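About Marnum

Small shop. Older cars, mostly Japanese and a few Swedish ones when Tiina can't say no. We find them, check them over before you buy, fix what needs fixing, and tell you what doesn't. Some we sell ourselves. Most belong to somebody else and we're just the people with the lift.

Been meaning to rewrite this page since May. So here goes, between phone calls.

Who we are

Tiina Salminen started the place. She was doing pre-purchase inspections out of a hatchback with a floor jack, a paint gauge and a flashlight, driving to wherever the seller was. Parking lots, driveways, one horse barn. People kept asking her to fix the stuff she found, and you can't do a timing belt in a horse barn (you can, but the horses don't like it). So she rented a unit on Castillo, out past the tire warehouse, and got a lift put in.

Hường Tô came a bit later. She does the electrical work and most of the engine work now. Before this she was at a dealership and got tired of being timed. If your pop-up headlights only pop up on one side, she's who you want. If your car was rewired by a previous owner with speaker wire and household wire nuts, she's also who you want, but please warn her.

That's it for full time. Tiina's nephew does wheels and washing in the summer.

What we do

Inspections. You found a car in a listing, it's three hours away, the seller says "runs great, no rust." We'll go look. Or if we can't get there we'll try and find somebody near it that we trust. You get photos, compression numbers if the seller allows it, a list of what's wrong and what it would cost at our rates. We don't tell you whether to buy. Well, sometimes we do. Depends how bad.

Repairs. Suspension, brakes, cooling, clutches, tops, windows, belts, leaks. Roadster tops are a big part of spring. Book early for those, the backlog gets long as soon as it's warm.

Rust. We cut it out and weld in new metal. We do not fill it and paint over. If you want it filled and painted over there's other shops. Rockers and rear arches are the usual, and it's always worse once the paint comes off. We'll call you when it is. Please pick up.

Finding cars. Tell us what you want, how much, how far you're willing to go. We watch the listings anyway. There's a flat fee and it's due whether the car is perfect or not, becuase the looking is the work. If you have to have one exact color in one exact trim with the factory hardtop, fine, but bring patience.

Selling. We keep 2 or 3 cars of our own for sale at any one time. They're on the Cars page. Price is the price. High miles don't scare us and they shouldn't scare you if the oil got changed.

What we don't do

Body kits. Lowering on cut springs. Emissions deletes. Automatic transmission rebuilds (we send those to Nikel, across town, they're good and they answer the phone). Diesel anything. Insurance claims, we'll fix the car but you do the paperwork.

Also no parts cannon. If we don't know whats wrong yet we say so, and keep testing.

The Preketti thing

People ask so I'll put it here. Preketti is the little race team. Same address, same two women, different T-shirts. An '85 hatchback and a borrowed trailer. We run endurance races with cheap cars, the kind where the whole point is finishing. Finished two. Didn't finish a lot more than two. Head gasket, head gasket, wheel bearing, fuel pump, driver got heat sick, head gasket.

Why it matters for the shop: we know what breaks when you lean on these cars for hours. A good bit of what we tell customers about cooling came out of that car. Radiator shrouds matter. Old hoses look fine right up to when they don't. Check your fan clutch.

We don't take sponsors' cars ahead of yours in the line. No sponsors anyway.

Rates and how it works

Hourly, posted on the wall by the door and on the Rates page. Diagnosis is billed, but if you go ahead with the repair the first hour comes off. Parts at what we paid plus a markup, and you can see the invoice if you want it. Bring your own parts if you like, just know there's no warranty on them from us and if they're the wrong ones, the car sits outside till the right ones come.

Estimates by email, in writing. We won't go over without asking. Had one customer years back who got a suprise bill somewhere else and cried in our office and Tiina never forgot it.

Storage: once the car's done you've got a week. After that it's a daily charge. The lot is small. We really do need the space, winter especially.

Getting here

Castillo, last unit on the left, blue door. GPS will send you to the tire warehouse, keep going. Open at 8 in the morning, closed when we're closed but usually by 5:30. Lunch is whenever. If the door's down, knock on the side, we may be under something and the compressor's loud.

Key drop is the slot under the mailbox. Put your name ON the key please. And a phone number. We've had three identical Mazda keys in there on one morning, no names, that was fun.

Dogs fine, on a leash. Coffee's free and it's bad.

Waiting on your car is ok for small jobs, oil, brakes, an alignment check. There's a couch. For anything bigger get a ride, the bus stops at the corner but not often.

Questions we get

Do you work on newer stuff? Up to a point. If it needs a dealer computer just to release the parking brake, no.

Can you look at my listing and tell me if it's a good deal? Send it. If it's a quick answer it's free. If it's a long answer, it's an inspection.

Will you ship? Cars we sell, yes, you pay the truck. We load it and take pictures before it leaves.

Is the yellow one for sale? No. It's Hường's. Stop asking her.

Contact

Email is best, shop inbox, Tiina reads it at night. Phone works mornings. Texting photos of a puddle under your car is fine, but put a coin or something next to it so we can tell how big, and say what color it is

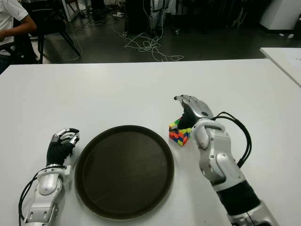
and where under the car it was, front or back, driver side or passenger. Green is coolant probably, red is transmission or power steering, brown is oil. Clear is your AC and you can relax. Don't drive it if it smells like gas. More on the Rates page once I get that one redone too.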